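The Allowance

The meter at Talby read 2,517 when Zuweira Bonsu took over the tenancy. She wrote the figure on the inside of the cupboard door, as the letter from Vatus instructed, and signed beneath it.

Water was charged by the unit. The allowance was 15 units a month, and anything above it went on the account of the next tenant. This was in clause 2. The previous tenant, Maksym Hutsuliak, had left owing 267 units and a clean sink.

She did the sums on the back of the letter. If she washed clothes once a fortnight and herself from a bowl, the debt would clear after she did.
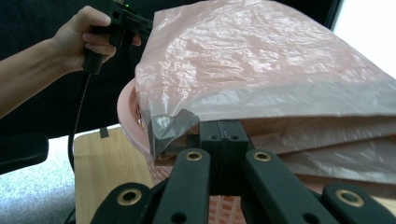

The pink basket, with the bag over it.

In September she telephoned Vatus. The clerk asked for the reading. Zuweira opened the cupboard, put on her glasses and read it out. It was lower than the one on the door.

"That can happen," said the clerk. "Have you been putting any back?"

She looked at the sink. The tap was closed - she had closed it herself - and the pipe behind it was making a faint swallowing sound.

"Not on purpose," she said.

The clerk typed for a while and then asked how to spell her name.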